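In praise of the nearly bare table
by Viorica Radu

My kitchen table has been a table for perhaps an hour this week. The rest of the time it's been a shelf. There's a library book on it that I finished ages ago, a bag of clothes pegs, the post, a lamp waiting for a new plug, three pens (two dead) and a jar of buttons that I brought down from upstairs to look for one particular button, which I then sewed on, and the jar stayed. When we want to eat, I do what everybody does and shove the lot towards the wall with my forearm, and we sit squashed up at the other end like people on a train.

I think this is a bad way to live and I'd like to argue against it, knowing full well that I'm writing these words with my elbow against the buttons.

My view, then. A table should have very little on it, and whatever it does have should be something you're going to use today or something you really like looking at. I'd go further and say the second sort should be limited to one. One dish, say! A good one. If you've got a lovely bowl and a lovely jug and a lovely candlestick and you put all of them on the table, you've got clutter with good taste, and you'll still be shoving it at teatime.

I grew up in Drillcombe in a house with one table. It was used for pastry, homework, sewing patterns, the wallpaper pasting and once for a sick hen, and it was clear every single night before bed. My mother wasn't especially tidy (you should have seen the cupboard under the stairs) but she couldn't bear coming down in the morning to yesterday's things. She'd wipe it with a cloth wrung out hard and go along the grain, and woe betide anyone who put a glass down afterwards. I used to think this was a fuss about nothing. Then I got a table of my own and found out how fast it silts up if you skip a night. Skip one and it's a newspaper and a mug. Skip 4 and you've lost it.

People always say the answer is storage, and I'm afraid I don't believe them. I've bought the storage. I bought a set of nice lidded boxes from Wuisan, which came to 73 pounds with the delivery, and what happened was that the boxes went on the table. They're still rather handsome. One has the Christmas string in it. You can't fix a surface with more objects, and I do wish the shops would stop telling us we can, although I see that it's how they pay the rent.

The other thing people say is that a bare table looks cold, as though you're trying to sell the house. I've got some sympathy with this one. My sister-in-law has a Mernon table, very white, very square, thin legs, and when it's completely empty I do feel I ought to whisper near it. But that's where the wood comes in. Bare wood never looks empty to me in the same way. There's the grain to look at for a start, and the knots, and the little dark specks you've tried to scrub off more than once before realising they're part of the tree. A pale wooden top with morning light across it is already doing plenty. It doesn't want a runner and it certainly doesn't want those round mats that are left out between meals.

And if you're worried about coldness you've got your one dish to put on it. I've gone back and forth on what sort. For years I'd have said something rough and brown, the sort of pottery you buy on holiday and carry home in a jumper. Lately I've come round to black and shiny. I know, I know, it sounds like the lobby of a dentist's. But on light wood a glossy black thing is marvellous, it gives your eye somewhere to land, and it picks up bits of the room all day long, windows and lamps all bent out of shape round the inside. It shows every speck of dust too, and I'd count that in its favour. A dish that shows dust is a dish you pick up and wipe, and while you've got the cloth in your hand you do the table.

What you mustn't do is fill it. This is where I fail. A dish is a sort of invitation, and within a day it'll have a key in it, then a battery, and by the end of August mine had eleven foreign coins and a hair grip. (I don't have hair long enough for a grip.) If you need somewhere for keys, put a hook by the door. A dish with keys in is a tray.

Trays, while I'm here, I'm in two minds about. They're useful for carrying, obviously. But the fashion for leaving a tray on the table permanently, with the oil and the salt and a plant on it, as though a border round the mess makes it not a mess – I can't go along with that. If the salt's out, let it be out. Put it back when you've eaten.

I do like things with holes in, mind you. Anything pierced or punched seems to sit more lightly on wood than a solid slab does, you get the warm colour coming up through the gaps and it feels less like a lid. I had a pierced metal trivet for nine years and it was the only thing I ever forgave for staying out overnight. My husband sat a hot casserole on the wood right next to it, of course, but that's another essay.

Now, bags. Bags are the real enemy and I'd ban them from tables altogether if I had any authority. You come in, your arms ache, there's a flat thing at waist height, and down it goes. I've done it in friends' houses, which is shameful. A bag takes up half the room and then it breeds: phone beside it, glasses case beside that, and soon there's no space to put a cup of tea. It's worse in big places. I've been in halls and studios in Trastberg with enough floor for a ceilidh, acres of lovely pale boards, and where has everyone put their stuff? On the one table! Nobody wants to put a decent bag on a floor, I understand, but a chair would do, or a peg. Pegs cost next to nothing. Every big room ought to have a row of them by the door, and I'd put them in before the fancy lighting.

I'm not after perfection, by the way. I've no patience with those kitchens where you can't tell whether anyone's ever fried an egg. Use the table! Roll things out on it, spread the map over it, take the lamp to bits if you must (I will, at the weekend). I only mean that it should go back afterwards to being mostly wood. It takes me nine minutes, buttons included, and I've timed it in a bad mood. The trouble has never been the nine minutes, it's that they come at the end of the day when I'd much sooner be horizontal.
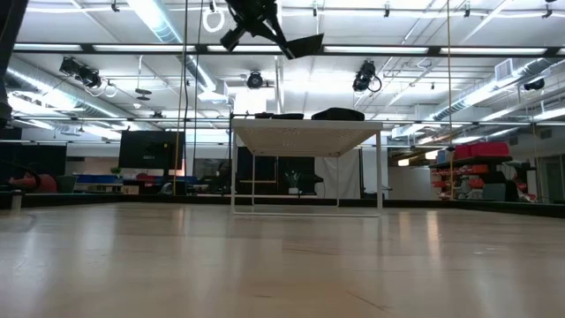
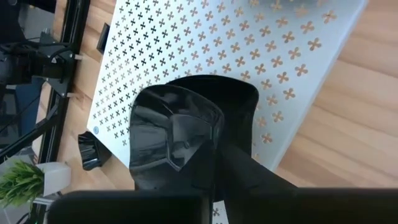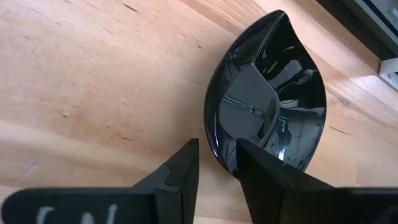
First, a white table with a black bag or case on top; then a white perforated panel on wood; last, a glossy black dish on a honey-coloured tabletop.

If I had to choose, it's the dish I'd have, and I'd want it on the same sort of pale top with the grain showing. I'd keep it clear for a good week, I reckon, before the first coin went in. The bag can go on a peg. As for my own table, I've moved the library book to the stairs so that it can start its journey back, and I've put the jar of buttons on a chair.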